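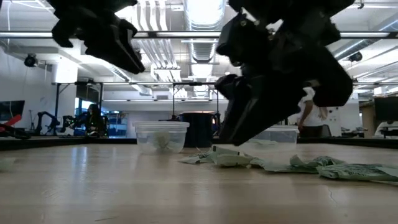 Slide 1. Tabletop, clear container, crumpled green paper.

Getting a music documentary in front of an audience
Speaker notes, 25 Sep 2019

Slide 2. What the talk covers
Say hello, check that the back row can hear. Forty minutes plus questions. The talk is about what happens after a small music documentary is finished: clearing the songs, picking festivals, selling the thing, and showing it in towns where the band has fans. I won't cover shooting or editing. Handout has the budget lines, so no need to copy figures off the screen.

Slide 3. The film
"Kaltenow" runs 67 minutes. It follows a four-piece rock band through the making of a second album and the tour that came after. Shot over two winters, mostly in a rehearsal room and a van. We had 286 hours of footage, and a lot of it was the van. The final cut has two full songs and pieces of nine others.
Play the trailer here. If the sound fails, skip it and go on. It's on the website.

Slide 4. Two rights for every song
Go slowly on this one. People mix these up.
The song itself (words and melody) belongs to the writer or the publisher. To put it against picture you need a sync license.
The recording belongs to whoever owns the master, often a label. That is a separate license with a separate fee.
Our band wrote its own songs, and we still had to ask three parties. The first album was on a label that had been sold. It took from March until the end of summer to find out who could sign.
Live footage we shot ourselves needed the song license only, under the paper the band had signed with us. Check your own paper.

Slide 5. Cover songs
The band played a cover as an encore every night. Crowd loved it. Publisher's quote was more than our whole sound mix. We cut it. There is one shot left where you can see them walk back on stage, and then we go to the parking lot.
Advice: ask for a quote before the edit locks. Ask for festival rights first, with an option for the rest at a set price.

Slide 6. Festivals
We sent the film to 70 festivals. Eleven said yes. Too many entries, looking back. The fees added up and we were paying for places that had never shown a music film.
What worked better: festivals with a music section, and cities where the band had already sold tickets.
Don't forget premiere rules. One festival dropped us when it saw we had shown in the same state a week earlier. It was in their terms and I hadn't read them.

Slide 7. The distributor
Protar took the film for North America, digital and disc. Seven-year term. They asked for ten, and we asked for five.
Points to read out:
Cap on expenses. Get a number in the contract.
Reports every quarter for the first two years.
Rights come back if the company stops trading.
We kept one-night theater shows for ourselves. They didn't argue about it.

Slide 8. One-night shows
Film, short break, then the band plays five or six songs. We did the first at the Iyengar, an old single-screen house that seats 286. Sold out in nine days. The second was at the Sadus, a club with folding chairs and a pull-down screen. We sold 100 tickets there and made more money, as the club took only the bar.
Bring your own playback copy and a backup on a second drive. Ask about the stage in front of the screen. At the Iyengar the drum kit had to be built during the credits, which annoyed the people who read credits.
Merch table goes by the exit.

Slide 9. What I'd change
Start the label letters a year sooner.
Enter fewer festivals.
Hire captions out. I did them myself and the lyrics took a week.
Collect email addresses at every show, from the first one.

Slide 10. Questions
Leave the budget page up while people talk. If asked about streaming income: the first report isn't in yet, so I can't give a figure. If asked about insurance, point to page four of the handout. Room has to be clear by ten past.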